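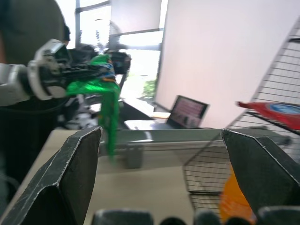 An arm coming in from the left

Friday, November 3, 2023

So I've been taking the 902 to work since September and I have become a bus person. I didn't plan on it! My car needed a new transmission, the quote was roughly 2000 dollars, and I stood in the parking lot at Espinoza doing math on my phone and thought, well, I could just leave it there for a while. It's still there. (I know, I know. I'll call them Monday.)

The first week was rough. I missed it twice by standing at the wrong stop, because there are two on Worken Street and the one with the bench is for the bus going the other way. I also didn't know you have to press the strip and then the button by the back door, so I rode one stop too far with a line of annoyed people behind me.

But now I've got it down. I get on at 7:20, left side, over the wheel, where the heater is. It takes forty minutes, which used to be eighteen in the car, and I thought I'd hate that part the most. I've read four library books! I hadn't finished a book since my sister's wedding. The one I'm on now is about a lighthouse keeper's divorce and I nearly missed my stop on Wednesday over it.

Everett Boateng from my old softball team rides it too, it took us three weeks to notice each other because we both had hoods up. He gets off at the Badedach building and he's the one who told me about the monthly pass. I'd been paying in quarters like it was 1994.

Things I still don't love: the stretch past the hospital where everyone's cough syncs up, wet umbrellas, and the last bus home being at 9:10 – so no late movies unless somebody drives me. Also groceries. I bought a squash last week and carried it on my lap like a baby.

Anyway, next up is gloves, the good kind that let you turn pages. If you have a pair you like, leave me a comment.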